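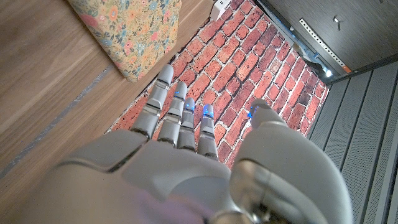 A floral fabric box on the left, with a brick-patterned mat.

So the remnant room is moving! I've been hearing rumors since the end of summer, and Siv Grønli finally confirmed it to me over the counter while I was paying for a bag of zippers. The whole operation, shelves and cutting table and that enormous tin of orphan buttons, leaves the basement on Sudedgate in November and goes into the old Toma shoe store two blocks up. Street level. With windows!

If you've never been, the remnant room takes the ends of bolts, old curtains, half-used spools and whatever else people in Zelton clean out of their closets, and sells it by weight. It started six years ago with one rack and a bathroom scale. Now there are about 200 bins down there, and getting from the wools to the cottons on a busy afternoon means asking four strangers to breathe in. I once stood behind a man with a rolled-up rug for so long that I learned all about his knee.

The new place is a good deal bigger, and the rent is higher too, although Siv says it's less of a jump than she was afraid of. The landlord, Folke Løken, has agreed to hold it steady for the first two years. The store also got a grant of 2,000 dollars from the town's small shops fund, and most of that is going into lighting. I am so glad about the lighting. I have a skirt at home that I bought as navy, and it is purple. I wear it anyway, mostly in the evening.

Prices stay the same for now. Cottons and linens are still sold by the pound, wool costs a little more, and anything in the crate by the door is free if you're using it for a school project. The fabric-covered storage boxes are staying too (they're made from scraps too narrow to sell, and I have way too many of them, one just for tape measures). Eilif Eklund, who makes most of them, told me he'll have a proper bench at the back where people can watch or sit down and make their own. He wants to run a box evening once a month, 40 minutes for a plain one and a lot longer if you insist on a lid. I asked if there'd be coffee. There will be coffee.

Not everybody is thrilled. Aslak Forsberg, who has the locksmith's shop upstairs from the basement, says he'll miss the foot traffic, and I can see why. Half the people who come down those stairs stop to get a key cut on the way back up. I also know a few regulars who like the basement exactly as it is, low ceiling and all. I get that, sort of. It did feel like finding something secret. But there are eleven steps and no elevator, and my aunt hasn't been able to get in since her hip surgery, so she sends me with lists. The lists are very specific. She'll be picking out her own flannel from now on — and I'll be getting my Saturday mornings back.

A few practical things. The basement will stop taking donations before the move, so please don't leave bags on the stairs once the sign goes up. The new door is on the side street, next to the Stomano bakery, and the hours will be the same as they are now, ten in the morning until five. If you can lift a bin and have an hour or two to spare, Siv would love to hear from you. Leave your name at the register, and say whether you have a car with a big trunk.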